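Collecting at Clomel -- gallery, April

Quick page this, I'm between sessions. A few people asked what we do all day in the back half of the Segers building, so some notes and one picture for now, the rest go up when Els Hermans has sorted them (she has the laptop with the good ones).

Short version: we want a learning system that can tidy a table with two arms. To learn that it needs examples. Lots of them. Somebody has to make the examples and for this task that somebody is us. Target is 1000 good episodes for the marker task before we move on to anything with lids.

How a session runs

Two people on shift. One drives the arms, the other resets the table, watches the timer and writes the log. Swap when the driver gets sloppy, which Els says is always earlier than the driver thinks.

Each episode gets 60 seconds. If the markers are not all in the cup by then it is saved as a fail and you start again. We do keep the fails -- they go in a separate folder, the Zistano people want them for the scoring side. Please dont delete them. Somebody did in the first week and we had to go through the backups.

Before every episode the resetter puts the markers down in a new arrangement. Different angles, different ends pointing at you, some close to the cup and some a long way off. It is very easy to fall into laying them out in the same fan every time. We caught ourselves doing it after one long afternoon and had to bin most of the batch. There is now a sheet of layouts pinned by the door, take the next one down and tick it off.

Gallery

Marker task, mid-episode

Purple is in the cup, pink is in the gripper right above it, green and yellow still out on the table. Left arm open and over by the yellow one.
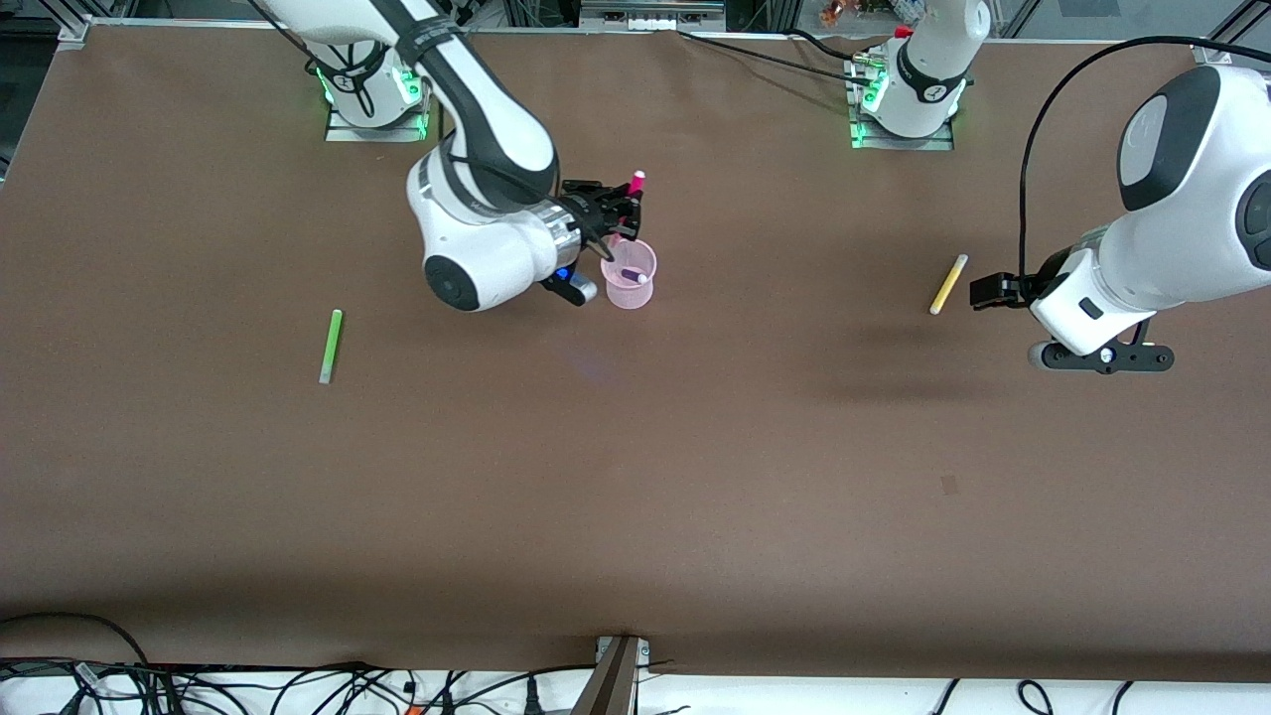
The bit I always look for is the drop. A marker held too far out over the rim can catch and tip the cup, too low and the fingers touch the side. Drivers each have their own way of doing it and for once that's fine, we want the spread.

Still to come

Cup handover. One arm steadies the cup, the other one fills it. Harder than it sounds, the first tries were mostly chasing the cup across the table. Pictures when we have a clean run.

Cap sorting. Not started. Waiting on the bin inserts from Wetasex, which were promised and then promised again.

Reset close-ups. Els wants a set of start layouts next to each other so new people can see what "varied" means. Good idea, will do, need a free hour.

Things we changed this month

Slower approach. Early episodes had everyone rushing the last bit before the grasp and the first model we trained copied it beautifully, including the misses. Now we ask drivers to slow down for the final stretch. Episodes are longer but the grasps look much cleaner on playback.

One task name per folder. We had "markers", "marker cup", "pens" and "pens new" all meaning the same job. It's marker_cup now. If you make a new folder ask first.

Both arms should do something. It is tempting to do the whole lot with your stronger hand and leave the other arm parked. Then the system learns to park it too. Use whichever arm is nearer, and if they're both near, alternate.

No hands on the table once the recording has begun. If a marker rolls away, let it roll, try to get it with the arm, and if you can't then it's a fail. Reaching in to help ruins the episode and it can't be used for either folder.

Notes for new drivers

First session is practice only, nothing is saved. Move one arm, then the other, then both. Pick up a marker and put it down again until it gets boring.

Talk to your resetter. Say "start" and "done" out loud. The log times come from those, and the two of you guessing is how we ended up with a whole set of episodes where the last 2 seconds are missing.

If a grasp goes wrong, open, back off a little, and go in again. Dont wiggle. A clear second try is useful to us, recovery is one of the things we're shortest of. Wiggling just teaches wiggling.

Take the break. Coffee is down the hall, the machine at our end has been out of order since before I joined and I have stopped reporting it.

Where we are

Past halfway on marker_cup, going by the log this morning. Playback check is behind the recording, as usual, so the real number of good ones will come down a bit once Els has been through them. She watches every single one at double speed and marks them keep, fail or bin. If yours come back marked bin, go and ask her why, she's happy to show you and it saves the next batch.

We could do with more evening drivers. Sessions from five o'clock are the quiet ones and the table is often free. Put your name on the sheet or just come and find me.

More pictures soon, will add them under the marker one as they come in. Captions will be short, sorry, next session is starting and I'm resetting.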